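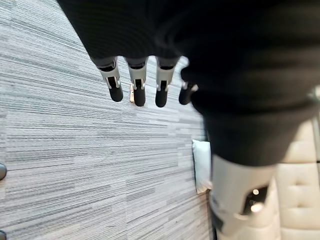 The wireless coverage and equipment inspection at the Vorthorpe office applies to all access points, switches and cabling on the second floor. It is carried out before any new service is added to the network. Floors are included wherever data cable runs beneath them. Gray striped carpet is to be lifted only along its seams, and the area is to be closed to foot traffic until the covering has been put back. Items marked "Action" must be cleared before the Betatix location service is switched on.

Inspected by: Zuweira Gbeho, Network Operations
Date: Mon 25 March
Access points in scope: 40

SECTION A: ACCESS POINTS

A1. Mounting brackets secure, no movement under light hand pressure.
Result: Pass
Comment: The bracket outside the print room was replaced during the visit.

A2. Labels match the asset register.
Result: Action
Comment: Two units near the east stairs carry each other's labels. The register is correct. Relabel the units and do not edit the register.

A3. Firmware at the approved release.
Result: Pass

A4. Signal strength meets the design level at each survey point.
Result: Pass with comment
Comment: Readings were taken at 79 points. The lowest were in the corridor behind the elevators, where a metal cabinet has been placed directly below the access point. Facilities has been asked to move it.

A5. Neighboring access points set to separate channels.
Result: Pass

SECTION B: SEATING AND VISITOR AREAS

B1. No power or data cable crosses a walkway without a cover.
Result: Pass

B2. Floor outlets closed when not in use.
Result: Action
Comment: One lid by the reception desk does not latch. The outlet has been switched off at the panel and tagged.
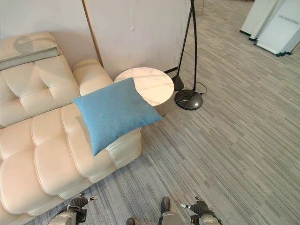 B3. Guest network kept separate from the staff network.
Result: Pass
Comment: Tested from a guest laptop. Staff printers and file shares could not be reached.

B4. Guest password changed within the required period.
Result: Action
Comment: The password is overdue for change. The front desk is to receive the new one in writing.

SECTION C: NETWORK CLOSET

C1. Door locked and key log complete.
Result: Pass with comment
Comment: Three entries have no return time. Staff are reminded to sign keys back in.

C2. Clear space in front of the rack.
Result: Action
Comment: Empty Kendulus shipping boxes were stacked against the rack door. Remove the same day.

C3. Battery backup self-test completed without fault.
Result: Pass
Comment: The unit ran on battery for 10 minutes with all switches connected.

C4. Spare switch ports disabled.
Result: Fail
Comment: Ports on the lower switch were found active with nothing connected. The Ko management console lists them as disabled. The console setting must be applied again and each port checked by hand.

C5. Patch cables routed through the side guides.
Result: Pass

FOLLOW-UP

Items A2, B2, B4, C2 and C4 remain open. A repeat visit will cover these items only. The next full inspection is due in July. Completed forms are to be filed under reference 499, with a copy sent to the site manager.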